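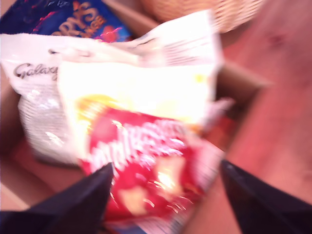 Wrist view, red and white bag held over the box, Galaxy wrapper behind.

From: Aslı Sönmez
To: Ditero list
Date: 22 December 2020
Subject: Re: Confectionery set, are we done?

Recep Tokgöz wrote:
> We have 82 runs of the box task now. I'd call that enough to
> train on over the break. A bit of blur never hurt a policy,
> and Nornico said the same about their July set.

I'm not convinced. Have a look at the still on top. The lettering on the held bag is so smeared I wouldn't swear to the brand, and the upper part of it is blown out to plain white. If I can't label that, I don't see what the model is meant to learn from it, apart from the colour red.

Nornico were moving rigid cartons, so I wouldn't lean on their results. A soft bag changes shape when you pinch it, and the bottom edge is where I'd want to see what the fingers are doing.

82 also sounds better than it is. Only 2 people drove the arm, and they have the same habits — both go in fast and correct late. I'd want 4 operators at least, a shorter exposure, and the wicker basket moved around between runs so it doesn't become a landmark.

Train on it if you like, but please don't send Grokora a success rate from it. I'll go through the first half for blur and post the run numbers I'd drop.

Aslı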